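Section 4. Setting, Winding and Daily Use

Read this section before wearing the watch for the first time. It applies to the Brusetti Bodmont automatic in both the three-hand version and the day-date version. Where the two differ, the step says so.

4.1 Before you start

Peel the clear film from the crystal and the case back. The bracelet version also has film on the clasp and on the two end links. Film left on the case back traps sweat against the skin.

The crown is at 3 o'clock and screws down against the case. It has four positions:

Position S — screwed down. Normal wearing position.
Position 0 — unscrewed, not pulled. Hand winding.
Position 1 — pulled to the first click. Date and day setting.
Position 2 — pulled to the second click. Time setting. The seconds hand stops.

4.2 Winding the watch

1. Take the watch off your wrist. Winding it while it is on puts a sideways load on the crown stem.
2. Turn the crown toward you (counterclockwise) until it springs free. This is position 0.
3. Turn the crown away from you between 30 and 40 times. The seconds hand will begin to move after the first few turns.
4. Press the crown in gently and turn it away from you until it stops. Do not use pliers or force it past the stop.

Note: The movement cannot be overwound. A slipping clutch lets go when the mainspring is full, and you may hear a faint click when it does.

Note: A fully wound watch runs for 42 hours off the wrist. If you sit at a desk most of the day, the rotor may not keep the spring full. Give the crown a few turns in the morning.

4.3 Setting the date (and day)

CAUTION: Do not use the quick-set positions between 9 p.m. and 3 a.m. as shown by the hands. The calendar wheels are engaged during those hours and turning the crown can break a tooth. Damage of this kind is not covered by the warranty.

1. Unscrew the crown and pull it to position 2. The seconds hand stops.
2. Turn the hands forward until they show 6 o'clock. This puts them outside the danger period whether the watch thinks it is morning or evening.
3. Push the crown back to position 1.
4. Turn the crown away from you until the date window shows yesterday's date.
5. Day-date version only: turn the crown toward you until the day window shows yesterday. The day disc carries two languages, so every other click shows the second one. Pick either. It will stay in that language at each midnight change.
6. Go straight on to 4.4 without pressing the crown in.

The date disc always counts to 31. At the end of a shorter month, set the date forward by hand. Expect to do this five times a year, with the largest correction after February.

4.4 Setting the time

1. Pull the crown to position 2.
2. Turn the hands forward until the date changes to today's. The watch is now just past midnight.
3. Keep turning forward to the correct time. If it is afternoon or evening, pass 12 o'clock once more.
4. Go some five minutes past the correct time, then come back to it slowly. This takes up the slack in the gears so the minute hand does not lag at the start.
5. Press the crown in on a time signal, then screw it down.

If the date changes at noon, the hands are twelve hours out. Repeat from step 1 and advance the hands twelve hours.

4.5 Adjusting the strap or bracelet

The leather strap closes with a pin buckle and needs no tools. Fit it so that one finger slides under it at the wrist. New leather is stiff and will ease with wear, so start one hole looser than feels right.

The steel bracelet is sized by removing links:

1. Lay the bracelet on its side on a soft cloth with the arrows on the inner links pointing down.
2. Push the pin out in the direction of the arrow with the supplied tool.
3. Remove the same number of links from each side of the clasp where you can. If the number is odd, take the extra one from the 6 o'clock side.
4. Close the gap and push the pin back in against the direction of the arrow until it sits flush.

Fine adjustment is made at the clasp. Move the spring bar to the next hole with the forked end of the tool. 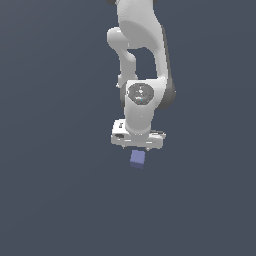

Keep the removed links and pins in the box. Replacements can be ordered under part number 3175, but links bought later may not match the finish of a bracelet that has been worn for some years.

4.6 Water

The Bodmont is rated to 200 meters with the crown in position S. In any other position it has no rating at all.

CAUTION: Do not unscrew or pull the crown while the watch is wet. Rinse with fresh water after swimming in the sea or a pool, and dry it with a soft cloth. Do not wear the leather strap in water.

Have the seals tested once a year if you swim with the watch. If mist forms under the crystal and stays longer than a few minutes, take the watch to a service center the same day.

4.7 Magnets and shocks

Phone cases, tablet covers, handbag clasps and speakers can magnetize the balance spring. A magnetized watch usually runs fast, sometimes by several minutes a day. The fault does no lasting harm and can be cleared at the counter in most repair shops.

Take the watch off for hammering, drilling, tennis and golf.

4.8 Service

Authorized service for the Bodmont is handled by Hlongwane and by Judov. Either will need the reference number engraved between the lugs and the stamped warranty card. Send the watch without its box, wrapped so that it cannot move inside the parcel. Remove any strap that was not supplied with the watch, as it will not be refitted after the pressure test.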